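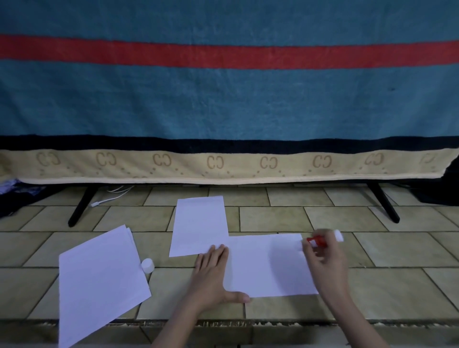

*White paper laid out in three places on the floor tiles.*

I love a glued notebook! It needs no staples, thread or machine, only plain white paper and a glue stick, and you can have one finished before the kettle has boiled twice. Madalena Quintela showed me the method at the Stokis craft morning one Wednesday, and I've been making them ever since (the shopping lists in our house have never looked so smart).

Work on a hard floor if you can. Tiles are brilliant for this, as they wipe clean and you can spread out as much as you like. Keep your spare sheets well away from the glue.

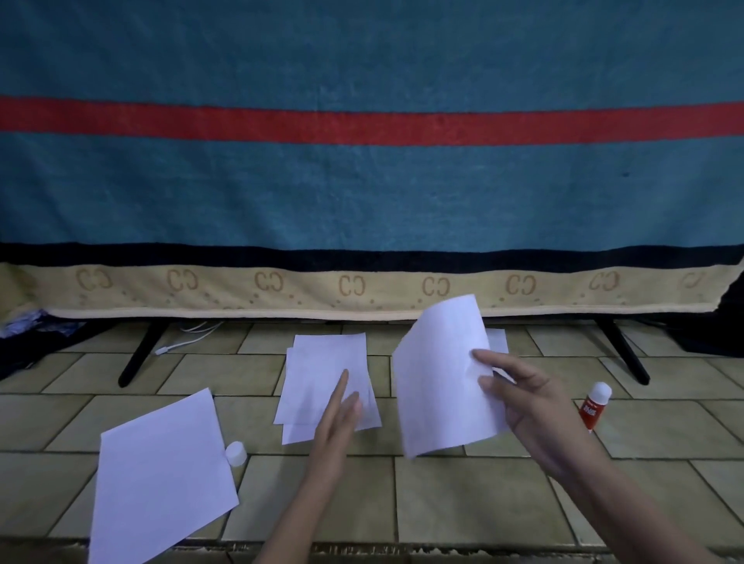 ## Sticking the pages

1. Fold each sheet in half and run a thumbnail down the crease.
2. Stack the folded sheets with all the creases on the same side, then nudge the edges level with both hands. Take your time, it makes such a difference!
3. Lift off the top sheet and run a thin line of glue along its back, close to the crease.
4. Press it down on the next one and smooth outwards from the fold.
5. Carry on through the stack, putting the cap back on the glue whenever you stop.

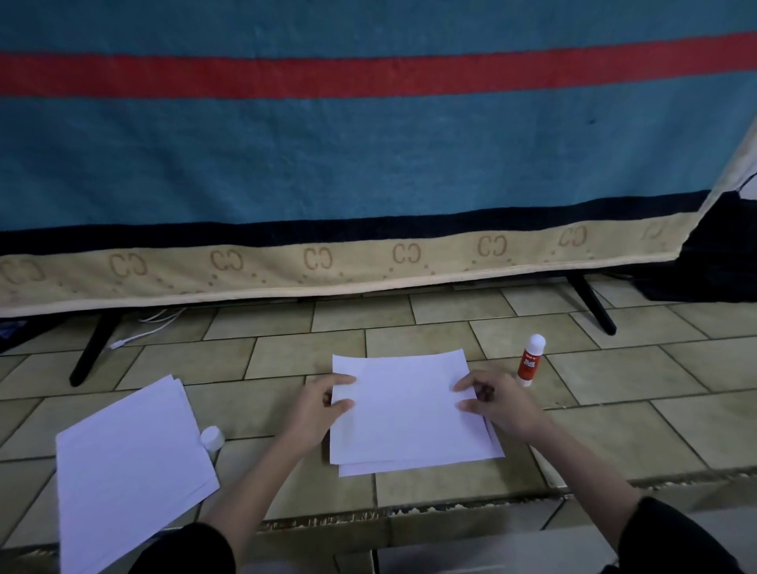 *Both hands on the stack, with the glue stick standing to the right.*

Leave the finished book under something heavy overnight. For a cover, glue on a piece of coloured card, folded the same way. 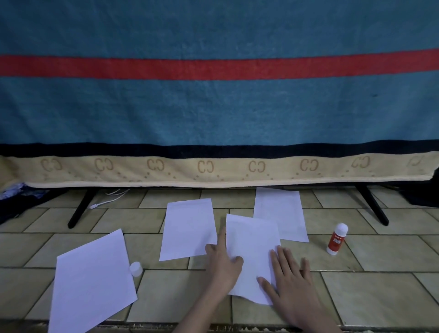
**How many sheets should I use?**

Up to 12 is comfortable with an ordinary glue stick. For a thicker book, make two and glue them back to back.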